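Guest apartments at Fenport – frequently asked questions

This page is kept by Bo-ram Um at the guest desk. We try to answer here the questions which come most often by mail. If yours is missing, please write to us before you book, not after.

Who can stay in the apartments?

Visiting staff and students of Stustell, and their families. Friends can also stay, but only when the person who invited them is present in the town for the whole time. The apartments are on the upper floors, so please tell us if stairs are a problem during a lift repair.
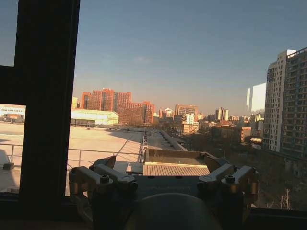
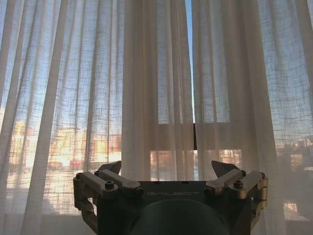
Low sun over the roofs, and the sheer curtains.

How long can I stay?

The shortest stay is 2 nights and the longest is 8 weeks. For a longer stay you need a letter from your department. In December we do not give extensions, please do not ask for them.

What does it cost?

The monthly price is 2,855 for one person, with heating, water and internet included. A second adult pays 522 more per month. Children are free of charge. We do not take cash at the desk.

When can I arrive?

From three in the afternoon until nine in the evening. If your train is late, call the number in your confirmation and we will leave the key in the box at the side door. The code for the box works one time only – write down the second code also, which is for the street door.

Is it dark enough to sleep?

This depends on the person. The light curtains give some privacy in the day but they are not made for darkness. You can borrow a sleeping mask or a dark blanket with hooks from the desk. Please do not fix anything to the wall with tape, the paint comes off with it.

How do I connect to the internet?

Choose the network Cellix and enter your booking number. You can use it for all your devices. Game consoles and printers must be added by us, so send the name of the device by mail.

Where can I do laundry?

In the basement, from seven in the morning to ten in the evening. The machines take the Ki card, which you receive together with your key. Money left on the card is paid back when you leave, if you ask for it.

May I bring a pet?

No. Guide dogs are of course welcome.

What must I do before I leave?

Take out the trash, close the windows and put the used towels in the bathroom. The bed you can leave as it is. Noeline Wihongi checks the apartments in the morning, and she will write to you if you forgot something. We keep forgotten things for one month, and you pay the postage if we send them.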